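Acta de la reunión del grupo de la despensa, local de Sillow
Fecha: 2020-11-24
Toma las notas: Nhi Hứa

1. Fechas de las cajas
Se leyó el acta de mayo y quedó aprobada. Nhi recordó que antes de colocar una caja hay que buscar la fecha en el cartón,

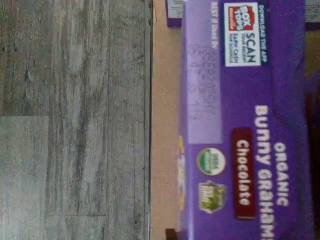 y anotarla en la hoja, también cuando la tinta es débil. Si no se puede leer, la caja va aparte.

2. Orden de la estantería
El pedido de Troltton llegó con 18 cajas y la factura es la número 2291.

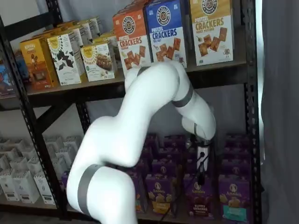

El grupo habló de cómo repartir los estantes entre lo salado y lo dulce. Una persona prefiere todo por fecha, otra por sabor. De momento las galletas de pretzel siguen juntas en el estante de arriba – la de sal marina y la de mostaza con miel son las que más nos piden.

3. Reparto en la escuela Nolte
Se confirman 7 familias nuevas. 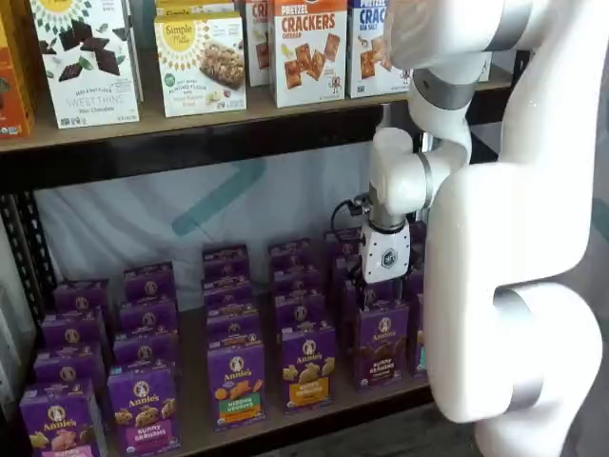
¿Quién prepara las bolsas del reparto?
Las prepara el turno de la mañana, con la lista que envía la escuela.

Se pidió que las barritas de harina de almendra lleven una nota por los alérgenos. Todos de acuerdo.
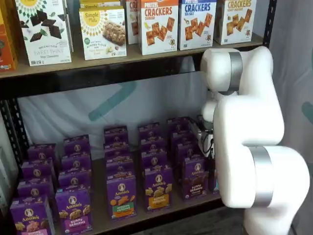
4. Ruegos y preguntas
Falta la respuesta de Wonura sobre el transporte – Nhi llamará otra vez.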